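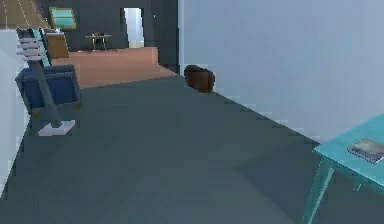
A simulated living room at Sollau, furnished down to the book on the teal table.

The book has been moved 935 times. I know this because Zulmira Calado keeps a tally on the whiteboard next to her desk, in groups of five, like a prisoner in a cartoon. She is paid to teach a robot called Kika to tidy up after people, and the way she does it is to tidy up herself, by remote control, in a house that exists only on a graphics card.

"Sit," she says, and hands me the controllers. "Go forward. No, forward is the other thumb."

I have driven rental vans through medieval towns with more grace. Within a minute I have put Kika's virtual nose against a blank wall the color of weak lavender tea and am asking, in a calm voice, how one reverses. Calado lets me work it out. The recording light is on, and every twitch of my thumbs is going to disk, where it will later be labeled as what to do or, more likely, what not to do.

Sollau is a small outfit on the second floor of a former shoe warehouse, and it does one thing. It sells demonstrations. A company that wants a robot to fetch, wipe, stack or fold comes to Sollau, and Sollau's operators perform the chore over and over until there is enough of it for a machine to copy. The current client is Amrani, which makes home helpers for people who have trouble bending down. Amrani wanted 2,496 runs by October. They wanted them in varied lighting. They did not, at first, want to pay for the varied lighting.

The rooms come from a program called Illow, which builds interiors the way a distracted uncle might furnish a vacation rental. You get a floor lamp with an enormous brown shade. You get dark blue furniture on little yellow feet. The floor is gray until it decides to be salmon orange. Against the bottom of one wall there is a rounded brown lump, and I spent a good part of my first session trying to find out what it was.

"Bag?" I asked.

"Some people say beanbag," said Calado. "We say go around it."

The old way of doing this was by hand, and Sollau still does it for a few clients. You stand next to the arm, switch off the motors so the joints go slack, take it by the wrist and walk it through the job like a parent teaching a very heavy child to use a spoon. Calado did that for 2 years at a packaging plant before she came here. She says it gives you excellent shoulders and a poor opinion of engineers. What she misses is the feel of the thing. When you push a real arm into a real box, the box tells you. In the simulator the only clue is that the box has stopped moving, or has gone through the table.

My own goal was modest: drive to the teal table, pick up the book, put it down somewhere else. The first try ended at the lamp. On the second I reached the table, admired it, and knocked the book off the far side. By the sixth I had the book in the gripper and such a glow of achievement that I forgot to stop driving, and finished up facing a corner with it held out in front of me like a hymnal.

"Good," said Calado, to my surprise. She likes a recovery. A robot trained only on perfect runs goes to pieces the first time something is a hand's width out of place, so the clumsy ones are kept - provided the operator gets out of trouble in the end. Mine were clumsy enough that she saved 2 of them. I asked whether this made me a contributor to science. She said it made me a folder.

There are arguments about all this in the trade, and they are mostly about money. Simulated rooms are cheap and never need vacuuming. They are also wrong in a hundred small ways, and a robot raised in one may be baffled by a rug. Amrani's plan is to mix in real kitchens later on. Calado has offered hers, with conditions, the main one being that somebody else does the dishes first.

Before I left she took the controllers back and did a run herself. It took less time than I had needed to find reverse. She went across the gray floor, lifted the book, set it down again square to the edge, and reached over to the whiteboard without looking at it. Then she reset the room, and the book went back to where it had been, a little crooked.

Search this site Enter keywords

Contact the features desk | © August 2020 | All rights reserved | Back to top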